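Skellex newspaper archive viewer, desktop edition: review

Skellex is a reading and indexing program for digitised newspapers. It opens scanned pages, runs text recognition over them, splits each page into articles and stores the result in a local catalogue. The licence costs $389 for one seat. There is no subscription, but major version upgrades are charged separately. I bought it to work through a run of the Lomville weekly, a regional paper whose surviving issues have been scanned at varying quality.

The test set was 118 issues, most of them 8 pages, supplied as multi-page TIFF files. Scan resolution was nominally 300 dpi, although a number of the earlier issues had clearly been enlarged from microfilm. The computer has 16 GB of memory and an ordinary solid-state drive.

Installation and import

The installer is conventional. The program asks for a catalogue location on first launch and will not accept a network drive. The manual mentions this limit in an appendix, where few buyers will see it before paying.

Import is done by folder. Skellex reads the issue date from the file name if a pattern is supplied, and the pattern editor is good. It coped with two naming schemes in the same folder and flagged the files that matched neither. Supplements are harder. The program has no concept of an insert with its own page numbering, so a four-page colour supplement has to be catalogued as a separate title or appended to the parent issue. I appended mine and added a tag.
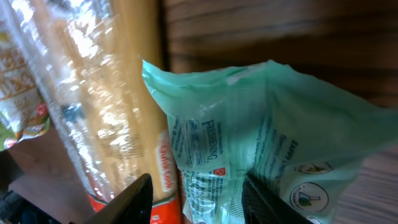 Page order can be corrected by dragging thumbnails. Undo works within a session but is cleared when the catalogue is closed.

Text recognition

Recognition of body text in the later issues is very good. Hyphenated line endings are rejoined correctly in nearly every case, and the recogniser respects column rules. Where the paper dropped its rules and relied on white space, narrow gutters cause adjacent columns to merge. A manual gutter width setting fixes most of this, but it applies to the whole title and cannot be set by date range. Newspapers change their layout, so this is a serious omission.

Display advertising is the weak point. Reversed type is often skipped, and prices set in large figures are sometimes promoted to headlines. The classifieds were better than expected, with each notice kept as a separate entry.

The bundled dictionary is American by default. An Australian one can be selected under language options, after which "colour" and "kerb" are no longer marked as suspect. The setting has to be repeated for each new title.

Article segmentation

Skellex draws a coloured outline around each detected article and links continuations to later pages. On front pages the links were usually right. The sport pages were poor, with results tables attached to whichever story sat above them. Corrections are made by selecting blocks and pressing M to merge or S to split. The keys are well chosen and the work goes quickly once learned.

Bylines are extracted to their own field. Initials at the foot of an editorial are not, even when the byline pattern is widened to include them.

Search

Queries return in under a second on a catalogue of this size. Proximity search is supported, as is a tolerance setting for recognition errors. At the highest tolerance the results are too loose to be useful. Results can be sorted by date, page number or article length, but the list stops at 200 entries and there is no way to page beyond that. The workaround is to divide the query by year.
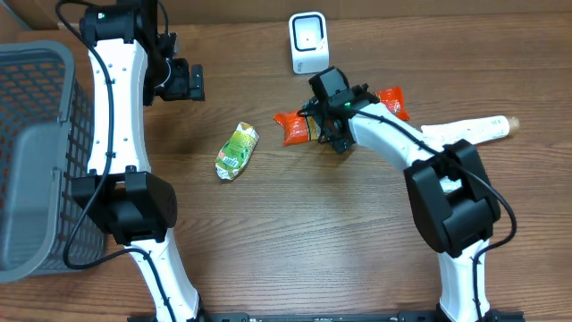
Export

Articles export as plain text, PDF or a spreadsheet of catalogue fields. The PDF output keeps the page image with a hidden text layer, and file sizes are reasonable. The spreadsheet omits tags, which defeats the purpose of adding them. Citation export offers three styles and places the page number incorrectly in one of them.

Compared with Bilter

Bilter is the obvious alternative. Its recogniser is slower and its interface dated, but it allows layout settings by date range and handles supplements properly. The Hettiarachchi plug-in adds tag export to Bilter and has no Skellex equivalent. For a single title with a stable layout, Skellex is the faster program to work in. For a long run that passes through several redesigns, Bilter needs less correction afterwards.

Rating: three and a half out of five. Version tested was the June release, with the standard recognition pack.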